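# 봉합 연습대 정리와 기구 손질 요령

봉합 실습에서 시간이 가장 많이 새는 곳은 바늘을 다시 무는 동작과 실 정리다. 아래는 실습실 공용 작업대 기준으로 적은 메모이며, 환자 처치용 지침이 아니다.
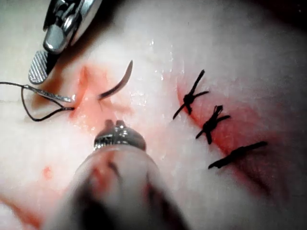

## 바늘 잡기

- 곡침은 끝에서 3분의 2 지점을 문다. 실이 연결된 뒤쪽 끝을 물면 바늘이 휘거나 돌아간다.
- 바늘 끝은 기구로 집지 않는다. 빼낼 때도 끝에서 조금 물러난 몸통을 잡고 곡선을 따라 돌린다.
- 턱의 격자 홈이 닳으면 힘을 더 주게 된다. 바늘이 헛돌기 시작한 지침기는 따로 빼서 표시해 둔다.

## 실 다루기

- 고리는 느슨하게 두되 절개선 위를 가로지르지 않게 한쪽으로 몰아 둔다.
- 검은 실은 어두운 깔개 위에서 잘 안 보인다. 밝은 색 깔개를 쓴다.
- 절개선이 두 곳 이상이면 한 곳을 매듭까지 끝내고 다음으로 넘어간다.
- 자른 실 끝은 그때그때 거즈에 모은다. 턱 사이에 낀 조각은 마른 솔로 떨어낸다.

## 사용 후 세척

1. 바늘은 개수를 맞춰 손상성 폐기물 용기에 먼저 버린다.
2. 기구는 마르기 전에 찬물로 헹군다. 뜨거운 물을 쓰면 혈액 단백질이 굳어 홈에 남는다.
3. 경첩을 벌린 채 중성 세제액에 담근다. 농도와 시간은 세제 라벨을 따른다.
4. 부드러운 나일론 솔로 홈 방향을 따라 민다. 철수세미는 금지.
5. 헹군 뒤 보풀 없는 천으로 닦고, 벌린 상태로 완전히 말린다.
6. 경첩에는 수용성 윤활제를 한 방울만 쓴다. 일반 기계유는 멸균을 방해한다.

## 보관

끝이 가는 집게류는 실리콘 매트에 한 줄로 눕힌다. 겹쳐 쌓으면 턱 끝이 어긋난다. Polus 보관함은 칸이 얕아 손잡이가 긴 기구는 뚜껑에 눌리므로 아래 서랍에 둔다. 점검표는 3개월마다 교체. 담당은 Alper Ersoy, 8월분부터는 Nandini Venkataraman.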